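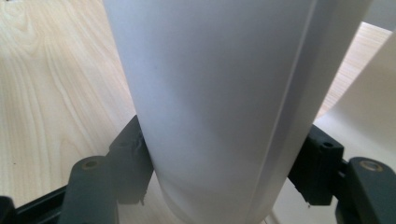
Grants > Local Heritage > Domby Drawings Project > Progress reports

Domby Drawings Project: second progress report

Submitted by Siiri Lapiņa, project lead
Grant officer: Wolfram Hellwig

3 comments | 12 shares

This report covers the work from the end of winter through August. The first report dealt with the move out of the old waterworks office and the survey of what was there. Most of what follows is about cataloging, with a section on the damp problem, which you asked about in your last letter.

Cataloging

The drawings from the Domby town engineer's office are now listed down to sheet level for the bridges, the schools and the public baths. The street and sewer plans are listed by folder only. We had planned to have those at sheet level too by this point. They are behind because the folder numbers were changed twice in the past, and the old ledgers use the first set of numbers while the folders carry the last one. Kadri Ķēniņš has worked out a table that matches the two. It works for the north side of town. The south side still has gaps where a ledger is missing, and she is filling those from the street names and the engineers' initials.

We expect to finish the sewer plans by the end of the next period. The street plans may run over.

Tarmo Raudsepp has kept on with the names list. He now has 40 draftsmen and surveyors on it, with the years they worked and samples of their lettering. It has already been useful for dating sheets with no title block. Two of the bath drawings turned out to be from the first design, which was never built, and we have moved them to their own folder.

Storage and damp

The back store at Kivi Street had a leak along the outside wall in spring. The landlord repaired the gutter and we moved everything off the bottom shelves while the wall dried. We lost no drawings. Seven linen-backed plans had light staining along one edge and were sent to Quyên Sầm for treatment. She has returned all but one. The last is a large plan of the harbor road with an old glue repair across the middle, and she would like to take her time with it. We agree with her.

Readings in the store have been steady since June. We check them each morning at 9 and keep the log by the door. We would still like a second room in the long run, and have asked the town about the former print shop on the same street. No answer yet.

Scanning

Scanning started later than planned. The wide scanner we had booked through Wira was out for repair until May, and when it came back the color was off on tinted sheets. Their technician fixed this on the second visit. The school drawings are now scanned and checked. The bridges are next.

Some sheets are too brittle to go through the scanner and will have to be photographed flat. We put 30 sheets down for this in the plan and that still looks right. Quyên will look over each one before it is unrolled.

Public use

We opened the reading table in April, one afternoon a week, by appointment. Most visitors are looking for their own street. A class from the Dikel school came in to look at the plans of their building and found that their art room used to be a coal store. The teacher has asked to come back in the fall with a different group, and we have said yes.

Budget

Spending is within the plan overall. Folders and acid-free tissue cost more than we allowed for – the supplier raised prices in spring – and scanner time cost less because of the late start. We ask for your approval to move 7 percent of the scanning line to materials. Travel has hardly been used. The revised table is attached separately.

Staffing

Kadri's contract ends in November. We would like to extend it by 21 working days so that she can finish the south side herself. Handing the number table over to someone new halfway would cost more time than it saves. The money can come from the travel line if you agree.

Next period

Sheet-level listing of the sewer plans, then the street plans as far as we get. Scanning of the bridges. Photography of the brittle sheets, once the harbor road plan is back and Quyên has days free. A short guide to the collection for visitors, which Tarmo is drafting now.

Please send questions on the budget change to Siiri. A decision on the contract before the end of September would help us.

Related
Domby Drawings Project: first progress report
Moving out of the waterworks office
Reading table: how to book
Who drew the Domby baths?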